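Table Tennis Corner > Getting Started

Which balls for a complete beginner group?

I'm setting up a social table tennis night at our hall in Trivton and I've never bought balls in bulk before. The colour doesn't bother me, but the prices are all over the place and I can't work out what the stars mean. We have 2 tables and mostly adults who haven't played since school. Do I need the good ones?

Posted by Sabatier, August 8, 2025

Replies

Hala Hamdy

Oh, you're going to have such a good time with this! Stars are the maker's own grading for roundness and hardness. Three-star balls are the match ones, and unstarred balls are sold for training. For a social night go with training balls and buy plenty, as people will step on them (I still do, and I've played for years). Make sure the pack says 40+, which is the modern plastic size. Old celluloid ones from the back of a cupboard are a touch smaller and bounce differently.

If you want to check one, spin it on a flat surface like a top. A good ball stays steady and a dud wobbles like mad. White is my favourite, but check it against your walls first! 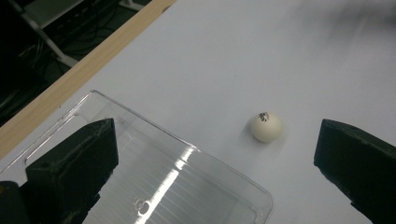
Storing and looking after them

Keep them out of a hot car, and don't squash them under bats in a sports bag. Any open tub does the job. I like a clear plastic one, as it's easy to see when you're running low, and new players can grab a handful and practise their serves straight away.
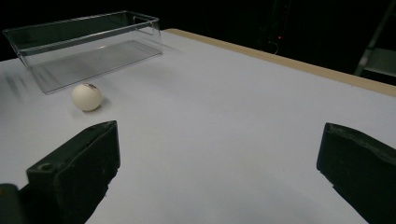

Give new balls a wipe with a dry cloth too, as some come with a powdery coating that makes them skid. Serving practice is brilliant fun with a full tub, so do set aside the first bit of the night for it.

ralier

just get the cheapest, they all break

Hollix

Mostly agree with Hala, but I'd buy 3 or 4 three-star balls as well and save them for when people start playing proper games. They really notice the difference and it gets them keen.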